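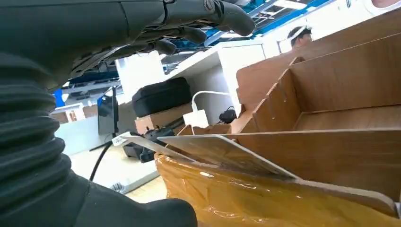
Wooden organizer with the slotted dividers, right-hand side.

Mar 5, 2025

Sourdough rye, batch 9. Best crumb so far, and I am very happy with it!

Switched to the Terkbridge whole rye on Iñaki Arrieta's advice (he mills a bit himself and has strong views on bran). It drinks far more water than the Robles flour we started on. I put in 700 g of flour for two small pans and had to keep adding water until it looked like wet mortar - which sounds awful, but the dough held together fine once it had sat a while.

Starter was fed last night and left on the shelf over the radiator. Smelled of green apples this morning, no vinegar at all. Lovely.

Bulk went quicker than batch 8. I had written "watch after lunch" on the tub and by lunch it was already domed and full of pinholes, so into the pans it went. Proofed 35 minutes, dusted the tops, and the cracks opened up wide and even, like dried mud. Baked dark. Dark is right for this one, the crust tastes of malt and coffee.

Crumb: moist, tight, no gummy line at the bottom (finally!!). Batch 7 had a stripe of glue a finger thick. I'm fairly sure the longer soak fixed it, but I changed the flour too, so I can't say for certain. Should have changed one thing at a time.

To do:
- same recipe with the Robles flour, long soak kept
- order more Terkbridge from the Durkport shop, item 2732
- caraway in one pan, plain in the other
- ask Iñaki if he still wants starter for the Fornent bake in June

Second loaf is wrapped in a towel. Cut it tomorrow, please - rye needs the night.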